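Home | Archive | Threads | Search

Flulent list: home baking
Dec 21, 2021 | 1 min read

> The Drirkden crackers crisp up fine at 350. I rolled 40 from one batch and they held any dip I tried.

Any dip? I doubt it. Mine bent under plain hummus after 20 minutes, and I used the same Wurko flour you did.
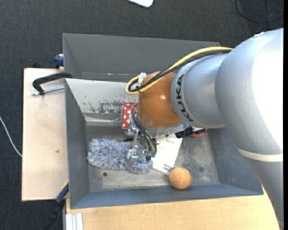 KUKA arm over a gray bin

I'd want to know how thin you rolled them — the recipe never says. Until then I'm sticking with corn.

Comments (2)

Same here, soft in the middle.

Try 49 minutes on low. Worked for me, mostly.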